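Search this site Search Enter keywords

Sports Business 210
Unit 6 handout: Kit supply and formalwear agreements
Instructor: Riaan Steyn

Read this before the seminar. The case is Rutelov, a second-division soccer club, and its two clothing suppliers. Bring a printed copy.

1. Two kinds of supplier

A club usually signs one contract for what the players wear on the field and another for what they wear off it. The technical supplier makes match shirts, shorts, socks and training gear. The formalwear supplier makes travel suits, coats and shoes. At Rutelov the technical supplier is Etell and the formalwear supplier is Phetsri.

The money works differently in each. Etell pays the club a yearly fee and a royalty on replica shirts. Phetsri pays no fee. It gives the club clothing and gets the right to call itself "official tailor" in its advertising. This second arrangement is called value in kind, or VIK.

2. Valuing VIK

Students often take the retail price of the clothing and write that down as the value of the deal. Don't do this. Ask what the club would have spent if there were no sponsor. Rutelov used to buy plain blazers for its staff and nothing for the players, so the saving is much smaller than the price tags suggest.

In the September order Phetsri delivered 1213 items, counting shirts and ties separately. The contract called for 1110. The extra pieces were mostly ties in the club color, handed out to guests. Decide for yourself whether they belong in the valuation and be ready to defend your choice.
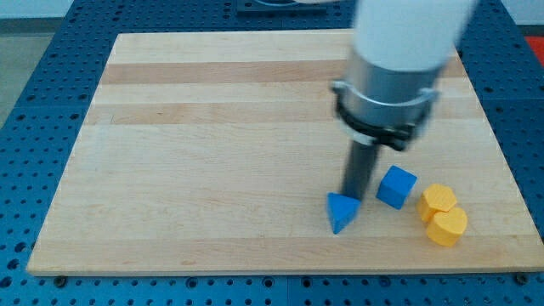
3. Exclusivity and conflicts

Each contract has a category clause. Etell has "sportswear and athletic footwear." Phetsri has "formal and travel clothing." The trouble comes with items in between – a zip jacket worn on the team bus, for example, or white sneakers worn with a suit. Rutelov's lawyers settled this with a written list attached to both contracts. Anything not on the list needs consent from both suppliers.

Players may also have personal deals. The captain had one with Zudaveo, a shoe brand. Boots are normally left to the player, but dress shoes worn on club duty are not. He wore Phetsri shoes for team travel and Zudaveo boots for matches.

4. Replica sales

Etell's royalty starts only after the first 100 shirts sold in each season. Rutelov sold 1521 last season through its own shop. Work out how many earned a royalty, then check whether the online sales are covered by the same clause (see reading pack, schedule C).

For the seminar

Write one page on whether Rutelov should merge the two contracts under a single supplier. Cover fee income, VIK and the risk if that supplier fails. Upload it by Sunday, November 1, 2020. Late work loses one grade per day.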